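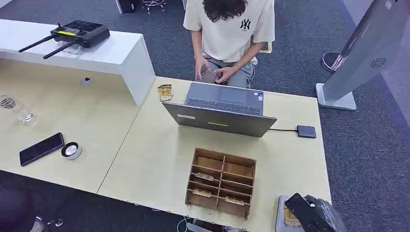
Re: [hedgerow-food] Acorn flour, cold or hot leaching?

I've done it both ways and I now leach everything cold. Hot is quicker, but boiling cooks the starch and a good part of it goes down the sink with the tannin, and what's left won't hold a flatbread together. Keep a record as you go, whichever way you choose. I type mine up at a desk with a laptop open in front of me, the same sort of set-up as in the first photo, down to the labels on the back of the lid, and it has saved me from repeating several bad batches. Put down the date picked, the tree, the weight of dry meal and the day the bitterness went.

> On Jul 15, 2025, a list member at Wiltudside wrote:
> I still have a sack of acorns from last November, dried in the
> shell, and would like to use them before the new ones fall.
> They came from the big oaks at Hendholm. I tried boiling a
> small batch in changes of water and the flour was grey and
> crumbly. Would cold water be better? How long does it take,
> and can I put them through the Sunisska mill or will the oil
> clog it?

To take the last question first: yes to the Sunisska, if they're properly dry. Mine is the older hand-cranked one and it only clogs when the nuts still bend. Crack a few open. They should snap clean, and any that are black inside or have a grub hole should go on the compost. Rub off the papery skin as well, as it's bitter and never seems to leach out fully. Set the mill coarse for the first pass and finer for the second.

For the leaching I put 400 g of meal in a large glass jar and fill it with cold water to just under the rim. Shake it, stand it in the fridge, and pour off the brown water morning and evening once the meal has settled. Go slowly with the last of it, or you lose the fine starch on top. My Hendholm acorns took 8 days. Other trees will differ, so go by taste – a pinch on the tongue, left there a bit, then spat out. If your mouth goes dry, carry on.

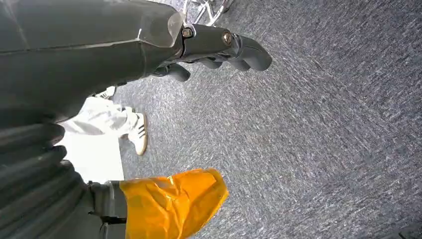

Squeezing out is where most people leave too much water behind. Tip the meal into a cloth, twist the top and press from above. A flat palm just slides about on the wet cloth. What works is to curl the fingers downward, the way the dark grey hand in the second photo holds its fingers, so that the tips push into the bundle and you can lean on them. Turn the cloth and press again until it only drips.

Spread it thinly on trays after that and dry it in a low oven with the door ajar, or a dehydrator if you have one. It will dry in lumps, so it needs another run through the mill. It keeps in the freezer for months. In the cupboard it goes rancid, particularly in warm weather.

On using it: there's no gluten, so I mix one part acorn to 2 parts wheat flour for bread, and half and half for pancakes. It's also good for thickening a stew. Anyone with a nut allergy should leave it alone.

If you don't fancy the cloth, Trajkovski sell a straining bag with a drawstring that does the same job. I found it slow to dry between batches and went back to an old pillowcase.

One thing I haven't sorted out is what to do with the brown water. I've read of people using it for tanning and for dyeing wool. Has anyone on the list tried it on wool, and did the colour last in the wash?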